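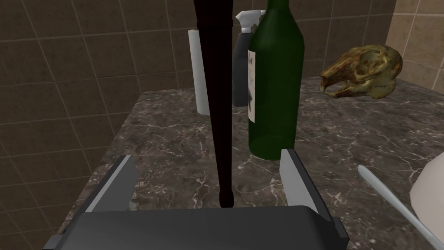 Wrist view in the Wamness kitchen, fingers open over the counter.

What does Talavera know before it moves?

4 min read

19 Nov 2025

Prestar has put out a new version of Talavera, its planning software for mobile arms, and the release notes say it can now "act with confidence in unfamiliar homes". We spent longer than we meant to with it in Wamness, the simulator it ships with, and confidence is not something it's short of. Whether it has earned any is harder to say.

The main change is how the wrist camera gets used. In the old version, a map of the room was built first and the wrist view only came in for the last bit of the reach. Now the wrist view feeds the planner the whole way through. It picks out objects, guesses at their shapes, and hands over a list of things to grasp and things to stay clear of. The list is redone as the arm moves, so a bad guess early on should get fixed later. We like the idea. It's how most of us would have wanted it done in the first place.

Our trouble is with the word "should". A kitchen counter with a green glass bottle, a spray bottle and a paper towel roll standing on it is an ordinary sort of mess, and from the wrist a lot of it overlaps. The spray bottle is partly hidden by the green one. Something dark and narrow runs straight up between the fingers, and we wouldn't swear to what it is from that view alone. Talavera will swear to it. Every item on its list gets a name and a score, and there's no setting we could find that lets it say "don't know" and go looking from another angle. You can raise the cut-off so that low scores are dropped, but then the dropped item isn't treated as an obstacle either, and the planner is free to route the arm through it. That is a strange choice for something meant to work near glass.

Prestar's headline result is 391 tasks finished out of 647. For a fetch-and-place test in rooms the software hadn't been tuned on, we'd call that decent. But read the small print. Each task allows 3 tries, and only the last one is recorded. A run that knocks a bottle flat on the first go and gets the sponge on the second is filed with the ones that went cleanly. The time limit is 90 seconds of simulator time, which leaves out whatever the planner spends thinking while the clock is paused. On our machine that pause was long enough to be annoying. On a real arm there's no pause to hide it in, and the kettle doesn't wait.

We'd ask for the first-try figure, the count of contacts with things that weren't the target, and the wall-clock time. All of these are in the logs Wamness writes out. The summary script just doesn't print them. If you want to check your own runs, the contact log is the one to start with, and be warned that it writes a fresh line for every physics step two things are touching, so one lazy lean against a cupboard looks like a catastrophe until you merge the entries.

Then there's the matter of the floor. Talavera's perception has been trained to look for things, and it does better when there are things to look at. Give it a wrist view that's mostly tile and the object list goes short or empty, and with it goes much of what the planner was using to check where the arm is. The notes have one sentence on this: the system "falls back gracefully to base odometry". We'd have liked a second sentence. Odometry drifts, and repeating tile is a classic way to fool a matcher, as one square looks a great deal like the one beside it. A wall edge or a big flat panel ought to help, and a decent tool would make use of it, but plain surfaces are filtered out before the planner ever sees them.
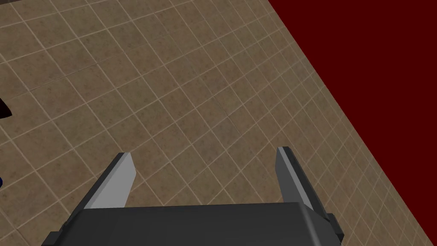 One reader, who has been through the same release, wrote in to say we were being too hard on the fallback, and that in a house you are never far from a chair leg or a door frame, so the list fills up again within a step or two. Fair enough, and the same note pointed us to a flag that keeps large planes in the list. It's off by default and isn't in the manual. We turned it on and the arm did seem steadier crossing the room, though we haven't run enough to put our name to that. The reader also thinks the missing "don't know" is the bigger fault, and there we agree completely.

A few smaller things. The config files have changed format again and the converter drops your comments. Gripper width is now given per finger, so if you carry over your old value you'll ask for twice the opening you wanted. The colour overlay in the viewer is handy, but it draws the shapes Talavera believes in with hard solid edges, whatever the score, and after an hour you start believing in them too. Turn it off now and then and look at the plain view.

Should you upgrade? If your work stays in simulation, go ahead, and keep the old install until you've sorted out your configs. If there's a real arm at the other end, we'd hold off. Prestar says the next release is due in February and will report contacts in the summary. We've heard that about other releases from other companies. We'll run the same rooms again when it lands and print what we get, including the first tries.

If you've got Talavera running on hardware and have logs you can share, send them in. Failures are more useful to us than demos.

You're reading Duverero. Get the next issue in your inbox. You can unsubscribe at any time.

Contact | Copyright Duverero. All rights reserved. | Back to top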